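Refund for a postponed screening at the Stalthorpe
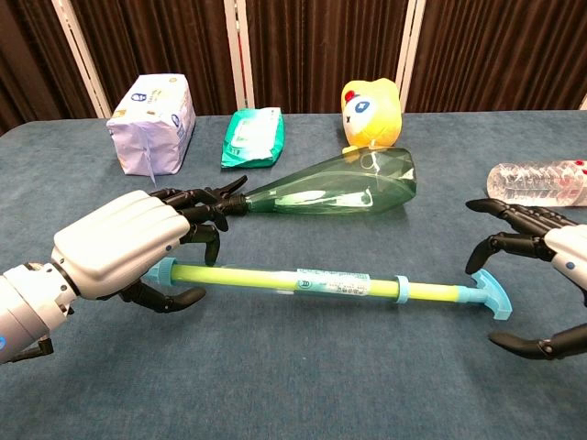
Film and Television » Tickets and Premieres

I purchased two tickets through Veson for the advance screening of the film "Naidoo" at the Stalthorpe. The screening has been moved to November, and I will be unable to attend. The confirmation states that tickets are nonrefundable, but it says nothing of a change of date. The total was $64, including the booking fee. May I request a refund, and to whom should the request be addressed?

Posted by Karabo Zulu, 14 September 2021

frontrow373
Requests should be submitted to the seller and not to the theater. Sign in to your Veson account, open the order, and select "Event changed." The form asks for the order number and the original date of the screening. My own request for a postponed premiere was approved after 27 days. The ticket price was returned in full — the booking fee was not. Please keep a copy of the confirmation until the payment has reached your account.

Nosix
They always move these. I would keep the tickets, as the cast may attend the new date.

balcony_left
The answer from frontrow373 is correct as regards tickets bought online. Tickets bought at the box office are handled by the theater, and the card used for payment must be presented. You may also ask the seller to transfer the tickets to another name — a transfer is generally completed sooner than a refund. With respect to the booking fee, I would advise you to ask for it in writing. Mine was returned on a second request, although the first reply had declined it.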